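28/12/2025 – drawing bench notebook, Owusu animal sheets

Quiet day in the studio, so I finally sat down with the heron tutorial that has been nagging at me since August. The old version went from a plain egg shape straight to a finished wing, and I remember being that beginner, staring at the page and wondering where all those feathers had come from! I've put 2 extra steps in between, one for the fold of the wing and one for the long feathers that droop over the tail, and the whole bird feels friendlier already.

Pencils first. The Tredon HB still gives me the nicest guide lines, soft enough to rub out and dark enough to scan. The Uller one looks lovely on paper but goes shiny under the lamp, so I'm keeping it for shading.
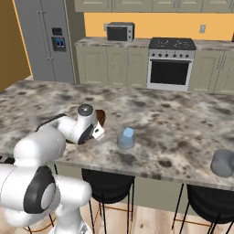
Arm over the island, gripper by the oval bowl.

Back to the heron. The neck is the hard part, and I went through 19 sheets before I had an S-curve I was happy with. What helped in the end was drawing the beak and the feet first and letting the neck wander between them – it sounds backward, but the head stops floating off the top of the page that way. I'd like to try the same trick on the flamingo and perhaps the swan, if there's room left in the Pudlow set.
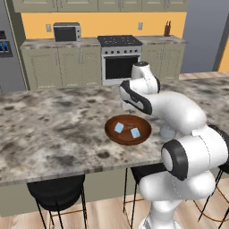 The legs want thinner lines than I gave them, and the knee (really the ankle, I know, I know) should sit a touch higher. I've left step 3 in blue pencil for now so anyone passing the bench can scribble on it. Please do, and don't be shy about it.

Still to do: ink the final step, rescan the wing, find the good eraser.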